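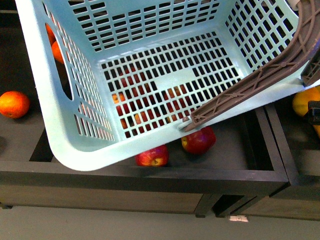

Light blue basket over a produce bin

Section 8: Setting Up a Produce Bin in Trukomby Stock

Read this section before you enter your first delivery. You need a manager login and a shelf label for each bin. Sections 1 to 7 cover installing the program and adding staff.

Adding a bin

1. From the main menu, choose Store, then Bins, then New.
2. Type the bin number from the shelf label. Produce bins use numbers from 342 to 356. Numbers outside that range are saved as dry goods and will not show on the produce screen.
3. Choose a department. If you leave this blank, the bin goes to General.
4. Enter the full weight and the reorder weight in pounds. The reorder weight must be the lower of the two.
5. Press Save. The bin number turns green.

Note: The Lirncombe and Brekstead stores share one item list but keep separate bin lists. Check the store name at the top of the screen before you save.

Setting the tare

Produce brought out in a basket or crate is weighed in it, and the program takes off the tare.

1. Put the empty container on the scale and wait for the reading to settle.
2. Choose Tare, then Store Reading.
3. Give the tare a short name. The name prints on the receiving slip, so keep it to one word if you can.
4. Repeat for each type of container. Containers of the same model can share one tare.

If the scale reads 900 with nothing on it, the cable is loose. Turn the scale off, push the plug in fully and start again from step 1.

Caution: Do not change a tare while a delivery is open. Every line already entered will be worked out again with the new figure — and the old figure is not kept.

Closing a bin

Count the bin down to zero first, then choose Close. Closed bins stay in reports until the November year-end run. To reopen one, ask Hae-won Yeo at the Gallagher office.

Revised January 19, 2020. Corrections to Mi-kyung Chae.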